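4. Simulation Cell: Setup and Upkeep

All trials in this paper were run in one simulated cell, which we call Nirdale. The cell holds a single mobile manipulator with a head camera, placed in a furnished room. Figure 1 gives the view from the doorway at the start pose, before the arm is raised. 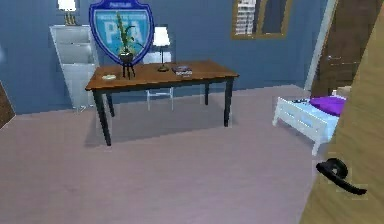
Figure 1. Start view in the Nirdale cell. The table stands at a slight angle to the doorway, with a dish, a potted plant, a lamp and a stack of books on top.

4.1 Room and Start Pose

The room is loaded from a fixed file and the base is then placed just inside the open door. We chose this pose after early runs in April, when the base was spawned in the hall and often caught the door handle on its way in. The door panel still takes up the right side of the view in Figure 1, so the planner treats it as a fixed obstacle and keeps the arm folded until the base has cleared it.

The table is the work surface. Its legs are black and the chair behind it shows through the gap under the top. The depth filter we used at first removed the legs as noise, and the base planner then tried to drive under the table. Siham Semaan replaced the filter with one that keeps narrow vertical shapes. The chair needed no separate handling after that.

The plant is the hardest item for the collision model. Its leaves are tall and thin, and the pot sits on a three-legged stand. We wrap the pot, stand and leaves in one upright cylinder. This costs some reach between the plant and the lamp, but it stopped the wrist from passing through the leaves. The lamp and the books each have a simple box. The dish is shallow and stands close to the front edge, so we gave it a finer mesh than the rest.

4.2 Camera Check

The camera is checked at the start of each batch. The script renders the start view and compares it with a stored copy. It looks at the corners of the tabletop, the outline of the shield on the back wall and the line where the floor meets the wall. If any of these has moved by more than two pixels, the batch does not start. The shield works well for this purpose: it is large, its border is dark against the wall, and it is fixed to the back wall, out of the arm's work.

4.3 Resets and Faults

Each batch has 30 trials. Between trials the four tabletop items go back to their stored poses and the arm is folded. The physics step is then run 2000 times with the motors locked so that the items can settle.

We logged 2233 trials in total, of which 33 were thrown out for faults in the cell itself. Most of these came from the gripper joint, which drifted past its limit in long batches. Hanan Ghanem traced the drift to a rounding error in the reset code. The joint is now set to its stored value directly, and the fault has not come back. The remaining faults were render time-outs, and those trials were run again with the same seed.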